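Huvamum Science Corner for Children
Updated 10/18/21

Why do colors go away in the dark?

You wake up in the night and you want a glass of water. You can see your door, your chair and the pile of clothes on the chair. But which color is your sweater? In the day it is red, you know this very well. In the night it looks gray, or black. Did somebody change the sweater? No, the sweater is the same. It is your eyes that are working in a different way.

First we need light

Light is very fast. It travels 300 thousand kilometers in one second. When you switch on the lamp in your room, you can not notice that the light needs any time at all to come to you.

The light from the lamp falls on a thing, for example on an apple. The apple takes in a part of this light and sends the other part back. A red apple sends back mostly red light. Some of it goes into your eye through the small black hole in the middle. This hole is called the pupil. In strong light the pupil becomes small, and in weak light it becomes big. You can look at this in the bathroom mirror. Close your eyes, count slowly to ten, open them and watch the pupils quickly.

If there is no light at all, you see nothing. It does not help to open the eyes very wide, or to eat a lot of carrots. (Carrots are still good for you.)

Two kinds of helpers

In the back of the eye there is a thin layer, and its name is the retina. There live very small cells which catch the light. In one eye you have some 130 million of them. It is difficult to imagine such a number!

The cells are of two kinds. They got their names from their shapes.

Rods are long and thin. They need only a little light, so they are the night helpers. But the rods can not tell one color from another color. For them, there is only lighter and darker.

Cones are shorter and have a pointed end. We have three kinds of cones, and when they work together we can see colors. They need much more light than the rods do. When the evening comes, they slowly stop being useful.

You have many more rods than cones. This sounds unfair, but most of the cones sit close together in the center of the retina, exactly where you look when you read a book.

With little light and with more light

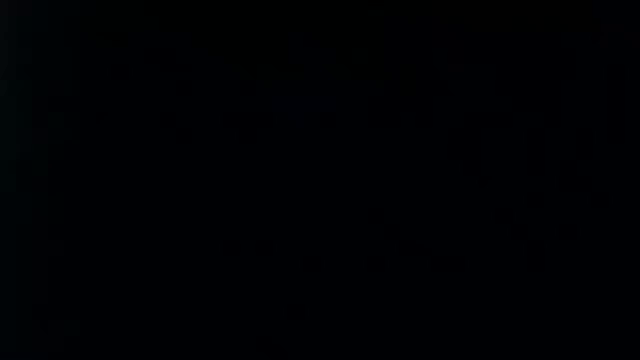 Almost everything is black.
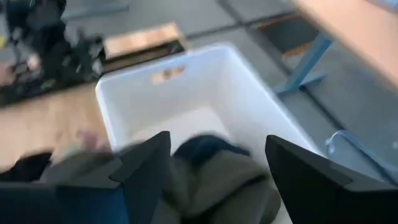

Green cloth, with a dark blue piece.
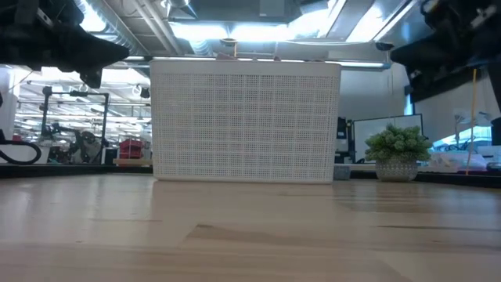
Why must we wait?

When you come from a bright kitchen into a dark garden, at first you see almost nothing. Stay there and be patient. After five or ten minutes you begin to see the fence and the trees. After half an hour your eyes are nearly ready, and you see many more stars than before.

The rods have a special material inside them which catches light. Bright light uses it up, and the rods need time to make it again. If you look at a phone, even for a short moment, a part of this work is lost and you have to wait again. People who watch stars often use a weak red lamp, as red light disturbs the rods only a little. In the village of Aker, where we go with our Husska night walk every April, all children get such a red lamp to carry.

Try it at home

You need a box of crayons and a sheet of white paper. We used a box with 36 colors, but a smaller one is also good.

1. Ask an adult to help you make the room quite dark. A little light should come from under the door.
2. Sit and wait for ten minutes. You can tell each other a story.
3. Take six crayons without reading the names on them.
4. Make a spot on the paper with each crayon and say which color you think it is.
5. Switch on the light and look at your spots.

Most children mix up dark blue, dark green and brown. Red often looks black. Yellow is usually easy to find, but you may think it is white.

Words to remember

Pupil: the hole where the light goes in.
Retina: the layer in the back of the eye.
Rods: cells for weak light.
Cones: cells for colors.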